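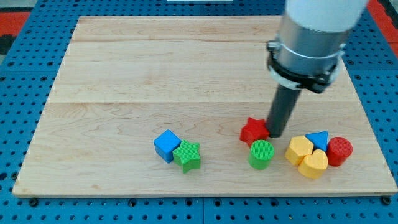

Skollthorpe Woodcraft Club - Finishing Group

So your cutting board has gone dry and chalky and you want it looking nice again. Good news, this is an easy evening job! I do mine at the kitchen counter after supper.

Wash the board with warm soapy water, both sides, and stand it on edge overnight. Then sand with the grain, 120 grit first and 220 after. Wipe it with a damp cloth, let it dry, and sand lightly once more (the damp raises little fuzzy fibers, and you want those gone).

Now pour on food-grade mineral oil - more than you think - and rub it into the faces, edges and ends. Leave it 12 hours and buff off what's left. I do two coats, three if the ends still look thirsty. Lungile Adams swears by a bit of beeswax on top, and I've come around to it. Please don't use olive oil, it goes rancid.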